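Been reading up on teaching robots by demonstration again, so a grumpy thread. Skip if you have a robot arm on order and want to stay happy.

The pitch goes like this. You don't program anything. You steer the arm through the job yourself, it records what you did, you repeat that a bunch of times, and a model learns the job from the recordings. "As easy as showing a child," said the Astaria brochure I was handed in November. I have shown children things. It isn't that easy either.

Toy sorting is the job everybody picks. Tray of toys on a table, boxes with round holes next to it, one arm.

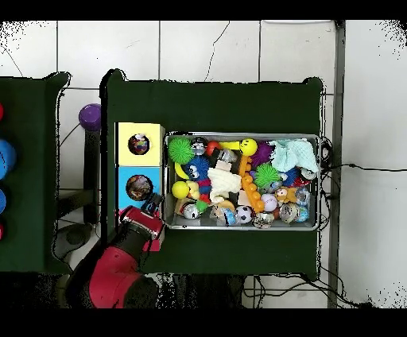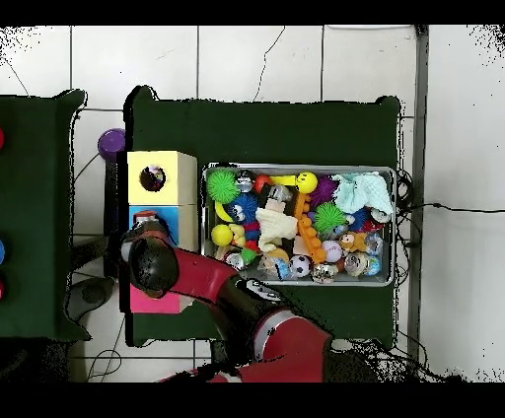
Kazuhiro Ishida replied before I'd even typed the next post, to tell me I'm being unfair: the mess is the point, a model that only ever sees three neat blocks learns three neat blocks, and he'd take a hundred ugly demonstrations over a thousand pretty ones.

Fine, Kazuhiro. I agree about the mess. My problem is with what gets claimed afterward.

Start with the word "demonstration." When I demonstrate how to tie a shoe, you already know what a shoe is and why I want it tied. The arm gets joint positions and camera pictures. If I go after the spiky ball first, was that a rule? A preference? Was it just closest to my hand? None of that is in the recording.

Then there's the person steering. I spent two afternoons on a remote rig, the kind where you move a small arm and a bigger one copies you. First hour, I was terrible. Second hour, I was okay. By the end of the second day I was fast and sloppy in a completely new way. All of that went into the same folder with the same label: success.

My count across the two days was 273 episodes. I'd personally throw out most of the first 200. Whoever trained on them did not ask me.

Hesitation is what bugs me most. You line up over a ball, you aren't sure of the grip, you hover. The model sees hovering. So now you've got a robot that hovers, and people in the comments saying it looks like it's thinking. It looks like me at 4 p.m. wanting a sandwich.

Soft stuff is worse. A hard ball either comes up or rolls away and you know where you stand. Cloth comes up with whatever is caught in it. I'd drag a rag clear, three other things would move, and every plan I had was out of date.

And the hole. Putting a thing into a round hole from above sounds like nothing until your only view is a camera and the gripper is blocking it. You learn to cheat. I used to let go a little early and trust the rim to sort it out. Great trick with a ball. I taught that trick to a machine that will now try it with everything.

Somebody is going to say "more data." The Kekberg people said it on a call: 3000 episodes and the problems wash out. Maybe. I asked how many different operators that was and got a long answer with no number in it. 3000 episodes from two tired people is two tired people's habits, very well documented.

The demo reel for Jokumard says 602 successful picks. Out of what? I looked for the other number. I watched the whole reel twice and read the small print under it. If your success count doesn't come with a count of tries, I'm going to assume the worst, and I think that's a healthy assumption.

Also worth asking, any time you see one of these videos:
Is someone steering it right now?
Is it sped up?
Who puts the toys back in the tray, and do they put them back the same way each time?

That last one matters a lot. Resetting is boring, so people get lazy with it. Same ball goes in the same corner because that's where your hand drops it. The arm learns the corner. Move the ball across the tray and suddenly your general-purpose sorter is pinching air.

Got asked in DMs whether guiding the arm by hand, physically grabbing it, beats remote control. For feel, yes, by a mile. You can tell when you're squeezing. But now your own arms and sleeves are in the camera view, and they won't be there when it runs alone. Pick your headache.

Do I think the whole approach is junk? No. Mohammed (the project, not a guy) put out a batch with failed attempts left in and marked as failed, plus notes on who was steering. Messy, dull to read, and the most useful thing I've seen on this all year. Their arm misses plenty. They tell you when.

Kazuhiro again, asking what would change my mind. Easy. Take a sorter that learned from demonstrations. Let a stranger dump a bag of their own kid's toys in the tray. One camera, no cuts, normal speed, twenty minutes. Post it whatever happens.

He says he might know a lab that would try it. I've said I'll bring the bag.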